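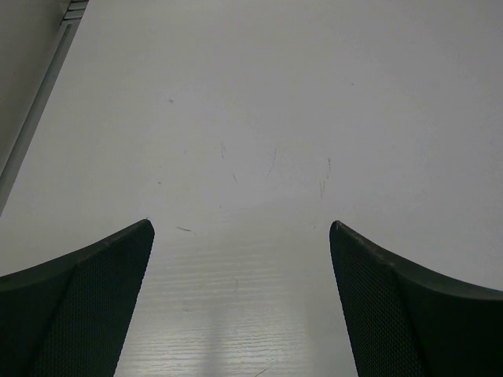
Robot Helpers Still Can't Keep Up With the Laundry

25 February 2019

GUSTHAM - The home robot is coming, we keep hearing. It was coming in the fifties, it was coming when I was in school, and on the evidence of the past week in Gustham it is still on the way and has stopped for lunch.

Leketti, the small firm that took over part of the old Nnaji warehouse last summer, has been telling local businesses that its table-mounted arms will be folding cloth, sorting small parts and clearing counters in paying shops by July. The price it is quoting is $618 a month for a pair of arms, with setup on top. Two laundries and a hardware store have asked for details. None has signed.

The firm let reporters in for a morning. What it wants people to see is the folding, so most of the talk was about folding. The job sounds like nothing. Pick up a small cloth, lay it flat, bring one edge over to the other, do it again, put it on the pile. A child of six can manage it, badly, and a person working in a hotel laundry can do it without looking.

For a machine the trouble starts before the first fold. A box is the same shape wherever you set it down. A cloth dropped on a table has no shape at all, and the arm has to work out which bit of the heap is a corner, which is a crease that looks like a corner, and which is the underside of something else. Grab the wrong spot and you lift a wad.

Leketti's approach is to have people steer the arms through the job over and over while everything is recorded, then train software on the recordings. The company says it has gathered 300 of these practice runs for the folding job. It also says that in its own trials last month the software, left to itself, finished 48 percent of attempts.

That number deserves a second look, and not only because it is under half. "Finished" in Leketti's count means the cloth ended up folded at least once and somewhere on the table. It doesn't mean square, and it doesn't mean stacked. The trials all used the same few cloths on the same white table under the same lights. Asked how the arms do with a fitted sheet, the company said fitted sheets were "on the roadmap."

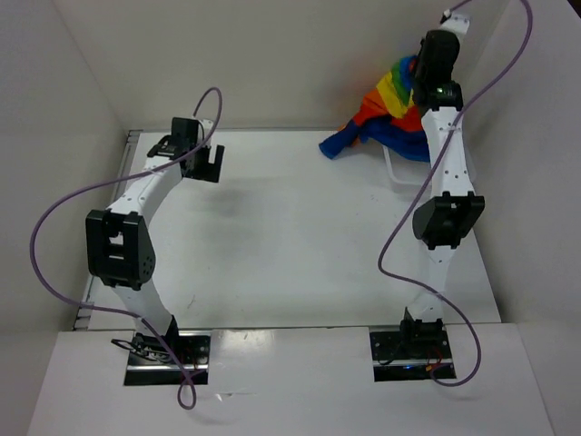 Bright cloths with strong stripes are kinder to a camera than a heap of gray towels, too, and gray towels are closer to what comes out of the average dryer. Anyone thinking of renting should ask to see it done with their own stuff.

Sipho Le Roux, who runs Leketti's trials, was more frank than the brochure. "If you want your towels done tonight, hire a person," he said. "I'd tell my own mother that. What we have is a machine that can learn the job. Whether it has learned it is a different question, and today I'd say partly."

He thinks the arms will do better in shops than in homes, at least to begin with. A shop can give them a bench, decent light and one task. A kitchen has a dog in it. He said the same pair of arms had been more dependable at moving small hard items from one spot to another, though he wouldn't give a figure for that until the testing was done.

That may well be true, and it's a fair point in the company's favor. It is also some distance from the flyer that went around Ermont Street in January, which promised "an extra pair of hands that never gets tired of chores." Nothing on the flyer said the hands would be bolted down. The arms don't travel. Somebody has to carry the basket to the table, tip it out, and carry the pile away again, and once you have walked over there with the basket you have done a good part of the work.

Then there is the question of pace. Leketti would not supply times for the folding runs, saying speed was "not the focus at this stage." For a laundry it is the focus at every stage. The owner of one of the two that asked for details, who didn't want her name used while she is still talking price, said she had done the math on the back of a work order. "I pay for finished pieces," she said. "If my girl has to refold every other one, I'm paying twice."

She hasn't ruled it out. She would take a pair on trial for a month if Leketti dropped the setup charge, and she would put them on washcloths and nothing else. Le Roux said the company was open to that kind of arrangement.

None of this makes the work worthless. Soft goods have been hard for machines for as long as there have been machines, and getting to nearly half with a pair of small arms is not bad going for a firm this size. People who follow the field will find the trial notes interesting, and Leketti says it will post the full set, misses included, before the spring. It would be good if it did. Most firms show the one clip that went well.

But a trial is one thing and a monthly bill is another. The July date depends on more practice runs, a new set of gripper pads and a second round of trials with cloths the software hasn't met before. Le Roux put no odds on it. When I asked whether any of the staff had the arms doing chores at home, he laughed and said he had a drying rack and a teenager.

Leketti will hold an open morning at the Nnaji building next month, date to be posted at the door. Visitors may bring one item of laundry each, clean, nothing larger than a bath towel.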